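Build the Boring Robot First
Nov 10, 2018

Every shared workshop I have ever joined had a half-finished walking robot under a bench somewhere. Ours at Burkbridge has two. I love them both, and I still think the best thing a group of hobbyists can do with a robot is give it a dull job in a place that looks like real life.

We started in June with a plain white arm and a gray store shelf, the same kind you lean on while choosing chips. We filled it with soda bottles, bags, and those tall cylindrical canisters with the plastic lids. The task sounds like nothing. Pick one up, put it back where it belongs. I figured we'd be done in 10 days!

Ha. A shelf is a wonderful bully. There's a lip along the front to catch on, a back panel to bump, and a neighbor on each side of whatever you want. A bag of chips doesn't even have a shape, as far as a gripper is concerned. We logged 605 tries over the summer, and I learned more from those than from every kit I'd built before (and there have been a lot of kits, ask my closet).
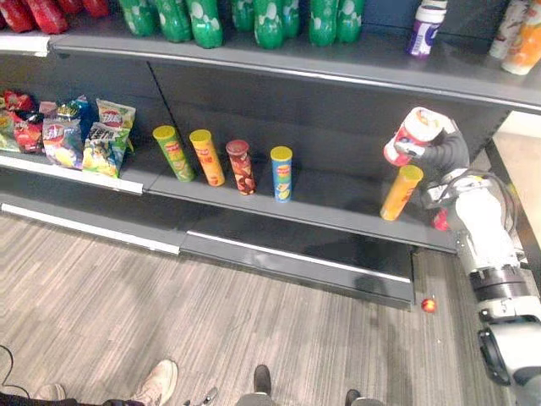
People in the Stuvitdale club tell me we should be working on foam blocks. Clean, light, all the same size, and you can get a nice success number in one evening. Sure. I did blocks too, and they're a fine first week. But a block teaches you about blocks. Groceries are slick and printed in loud colors, they roll, they tip, and your fingers have to fit between them. When the code handles that, even badly, you feel it in your chest.

The other thing I like is that everyone who wanders in gets it right away. Show a visitor a joint controller and they nod politely. Show them an arm reaching for a can and they crouch down and start giving it advice! We've picked up 5 new members that way.

So if your group has $200 left and is arguing about legs, go find a used shelf and fill it with snacks. We're doing drinks next, the full row, packed tight.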